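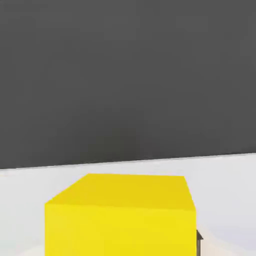 What does the meeting have to decide about Urero?

The meeting has to decide if we keep the Urero simulation package after the trial period, and if so, in which of the two sizes that Lanz is offering.

**Minutes of the review meeting, 2025-02-25**
Wotgate site, upper meeting room

Present: Pirmin Marti (chair), Marlies Zaugg, Hubert Fankhauser, Ruan Pillay (for Lanz, items 2 to 4 only)
Excused: Marlies Koller (sent written comments, see item 5)
Minutes: Marlies Zaugg

As there are two persons with the first name Marlies in this project, the minutes use family names from here on.

### 1. Minutes of the last meeting

The minutes of the November meeting were accepted with one correction. In item 3 it was written that the Trarkville site had already ordered the second workstation. This was wrong, Trarkville had only asked for a price. Zaugg corrects the file.

Open points from November:

- Network access for the simulation computer: done.
- Written data agreement with Lanz: received, signed by both sides.
- Comparison of grip results between simulation and real cell: partly done, see item 3.

### 2. Presentation of the offer

Pillay presented the offer for the time after the trial. Urero is delivered as a software package with ready models of arms and grippers, a library of simple parts, and a tool for writing gripping tasks. The user can train and test a task in the simulation and then send the program to the real arm.

There are two sizes:

- **Small:** one workstation, the standard part library, support by email.
- **Large:** up to 10 workstations, own parts can be imported, support by email and telephone, and one training day at our site.

The price of the small size is 431 per month. Pillay will send the price of the large size in writing, because it depends on how many sites take part. Fankhauser asked if the price of the small size is fixed. Pillay said that it is fixed for the first contract year, and after that it can be changed with a notice of three months.

Marti asked what happens with our task files if we stop the contract. Pillay explained that the files stay with us and can be opened with the free viewer, but they can not be changed or run any more. Marti would like to have this sentence in the contract and Pillay agreed to put it in.

### 3. Results of the trial

Fankhauser reported on the work since November. The team made 1503 test runs in the simulation with the standard blocks and the standard two-finger gripper. The task was always the same: go to the block, close the fingers, lift, put down at the marked position.

He was mostly satisfied. The start was slow – the first week was used almost completely for the installation and for the calibration of the arm model – but afterwards a new task could be set up in one morning. In the real cell the same work normally needs two or three days, and the cell can not be used for production during this time.

Three points caused problems:

1. **Contact at the side of a part.** When a finger touches the side of a block before the gripper is closed, the block in the simulation moves more easily than a real block does. Fankhauser had to raise the friction value by hand. He found a good value by trying, and he would prefer a table with values for common materials.
2. **Camera position.** The simulated camera can be placed anywhere, also where in our cell there is a beam. Two programs worked well in the simulation and could not be used afterwards for this reason. Fankhauser has now made a template with our real camera positions and asks everybody to start from it.
3. **Lighting.** The standard light is very even. In our hall it is not so, mainly in the afternoon. Programs which find the part by its color should be tested with other light settings too.

On the first point Pillay said that a table for friction values is in preparation and that he can send the draft version. On the third point he mentioned that the package has a setting for random light, which is turned off after installation. Fankhauser did not know this setting and will try it.

Zaugg asked how many of the tasks were also run on the real arm. Fankhauser answered that it was seven tasks. Five of them worked without changes, the other two are those with the camera position. Marti found that seven is not much for a decision about a whole year. Fankhauser agreed, but reminded the meeting that the cell was only free in the evenings.

### 4. Questions to Lanz

- *Can we import our own housings?* With the large size only. The file must be closed and without very small edges, otherwise the contact calculation becomes slow. Pillay offers to check one of our files without cost.
- *Does the package run without internet?* After the first activation it runs for 30 days without connection.
- *Who answers the support emails?* The team of Lanz itself, on working days. Zaugg noted that during the trial the answers were friendly and correct, but two times she had to ask again until the right person had read the email.
- *Is there a version with suction gripper?* It is planned, without a date. Marti asked to write down clearly that we do not base our decision on it.

Pillay left the meeting after this item. The chair thanked him for coming.

### 5. Discussion and decision

Zaugg read the comments of Koller. Koller is in favor of the package but against the large size at this moment. In her opinion Trarkville should first say if they want to take part, as the large size makes little sense for one site alone. She also asks that at least two people learn to work with the package, so that we do not depend only on Fankhauser.

Fankhauser would prefer the large size because of the import of own parts. With the standard blocks one can learn the tool well, he said, but our customers do not send us blocks. Marti understands this wish. He proposed to begin with the small size, to use the offer of Pillay for checking one housing file, and to discuss again when the result and the price are here.

**Decision:** The small size is ordered for one year, under the condition that the sentence about the task files is in the contract. The change to the large size stays open. All present agreed – Fankhauser with the remark that the question of own parts should not wait until autumn.

### 6. Tasks

| What | Who |
|---|---|
| Send contract draft with changed text, and price of large size | Pillay |
| Ask Trarkville for a written answer | Marti |
| Choose one housing file and send it to Lanz | Fankhauser |
| Test the setting for random light | Fankhauser |
| Learn the package as second person | Zaugg |
| Correct the November minutes | Zaugg |

### 7. Other

The key for the cabinet with the spare gripper fingers is missing again. Whoever has it, please bring it back to Zaugg.

The date of the next meeting will be sent by email when the answer from Trarkville is here.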